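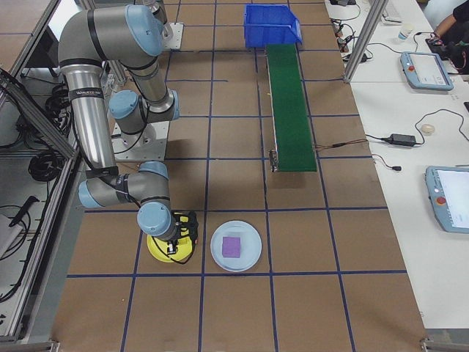
Grid-Cell Planning

Grid-cell planning is a way of telling a robot arm where things are by naming squares on a table, with the exact coordinates looked up later. I've been writing software this way for two years now, mostly in a package called Lavov, so this entry leans on what I know best. Please add to it if your setup is different!

How it works

You tape a grid on the work table (ours is dark blue on brown, easy for the camera to pick out) and give every square a name. The planner thinks in names: the purple cube is on the plate, the plate is in this square, the arm is busy one square over. Only at the last step does Lavov turn a name into a pose the arm can reach.

Perception

A fixed camera finds the tape lines first and the objects second. I like that order – if somebody bumps the camera, the lines move in the picture and the software can correct for it. The arm's own shadow is the big nuisance. Ivana Valdebenito wrote the filter we use, which compares 14 frames before it believes that a dark patch is a thing.

Planning and control

Each square is marked free, taken or blocked. Fixed equipment, like a bin or a conveyor belt, is blocked for good. The planner looks for a path above the taken squares, then hands it to the controller, which checks joint limits and slows the wrist down near the table. A plan normally takes around 30 milliseconds, and if it fails the arm simply stays put and the teach pendant shows why.

Known problems

Anything sitting on a tape line belongs to two squares at once, and Lavov marks both as taken. Cables are worse. They droop, they loop, and the planner has no idea they exist (I've lost whole afternoons to this).

Related tools

Brunier does the same job with hexagons. Hepburn is a viewer for replaying logged plans, and it reads Lavov files from the August release onward.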